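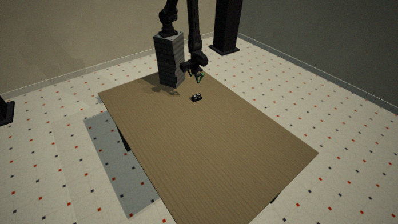 4. Reading block labels from the wrist camera

4.1 Setup

All trials in this section were run in the Grulby scene, a simulated room with one arm over a wood-grain table. The arm stands on a layered gray base and carries a two-finger gripper. The task is the same as in Section 3. The policy is given a digit, and it has to bring the gripper over the block that carries that digit, close on it and lift it clear of the table. Blocks come from the Tisitz set, which has dark bodies and white digits.

We compare two policies. Miyazaki is the baseline from Section 3 and takes its input from the fixed room cameras only. Bostis takes the same input and adds the wrist camera, which has a very wide lens model. Both were trained on the same 469 recorded episodes with the same action space, and neither was given the block positions. We kept the training schedule the same as well, so that the camera input is the only thing that changes between them.

The wrist camera was added to the scene file in April 2019. Before that we had tried to read the labels from the room cameras alone, and the digits covered too few pixels once the gripper was low. The wrist view has the opposite problem. The digit is large enough, but the lens bends the table outward, and the digit can show up at any angle depending on how the wrist and the block are turned. Figure 4 gives a typical case. The "5" is close to upright, while the "2" is turned by a quarter turn and its block overlaps a dark tray. The gripper also throws its own shadow between the fingers, and in early runs the label reader sometimes fired on the edge of a shadow.

We did not undistort the wrist images. Undistorting them cuts off the outer part of the view, and the fingers fall partly in that outer part. The policy needs to see both fingers and the block together for the final approach, so the raw view was kept and the label reader was trained on it directly.

Figure 4. Wrist view with the fingers open and two numbered blocks on the table.
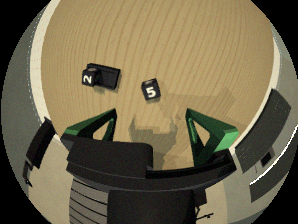 4.2 Trial procedure

Each policy was run from 100 start states. A start state fixes the pose of the arm, the target digit, and the position and turn of every object on the table. The start states were drawn once and saved, and both policies were given the same ones in the same order. None of them appears in the training episodes.

A trial counts as a success if the target block is lifted and stays in the grip until the trial ends. Lifting the wrong block is a label error. Touching the target block without lifting it is a grasp error. If the time limit runs out and no block has been lifted or touched, the trial is logged as a timeout. We report label errors apart from the other two kinds, as they are what the wrist view is meant to reduce.

Camera positions stayed fixed for the room views. In the view used for Figure 5 the forearm comes down almost straight and the whole reach of the arm can be seen, from the shoulder on top of the base to the gripper over the table. The background was left in place -- cabinets, a microwave, a faucet and a second, smaller arm on a pedestal. The second arm plays no part in the task and gets no commands. Earlier work with this scene removed the kitchen to save render time. We put it back after finding that a policy trained against plain walls did worse when the kitchen was present, and it seemed better to train and test with the same clutter.

Figure 5. Room view with the gripper just above the table and a block marked "7" below it.
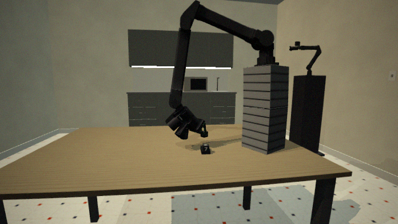 Raghda Qaisi, commenting on a draft of this section, asked whether a single room view is a fair baseline, given that a second one from the far side of the table would show faces of the blocks that the first one misses. We agree that the choice matters. Miyazaki already receives two room views, and the draft did not say so clearly. The views face each other across the table, so a label hidden in one can often be read in the other. It cannot be read in either when the gripper comes between the block and both cameras, and this happens mostly in the last part of the approach.

4.3 Results

Miyazaki succeeded in 60 of the 100 trials and Bostis in 80. Most of the gain comes from fewer label errors. Grasp errors changed very little, and we did not expect them to, as both policies use the same closing routine. Timeouts went up slightly with Bostis. In several of those trials the gripper hovered over one block, moved to another and came back, which suggests that the label reader was changing its answer from step to step.

The hardest inputs for the label reader were inverted digits. Figure 6 is a wrist view of this kind, with a "4" and a "2" one above the other, both upside down as the camera sees them. The digits are white on a black face, and a person reads them without trouble. The reader's score for each digit dropped as the turn grew, and it was lowest near a half turn. Adding turned copies of the training images helped with quarter turns -- less so with half turns, where the score stayed low.

Figure 6. Wrist view with inverted digits, the fingers on either side and not in contact.
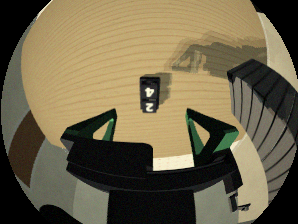
Dušan Vrabec has suggested that the reader should be given the wrist angle as an extra input, so that it does not have to work out the turn of the digit from the image alone. We tested a simple form of the idea by turning each wrist image by the known wrist angle before reading it. Label errors fell when the block was square to the table and did not change when it was turned, as the wrist angle says nothing about how the block lies. A reader that estimates the turn of the block first and the digit second may do better, and we leave it for the experiments in Section 5.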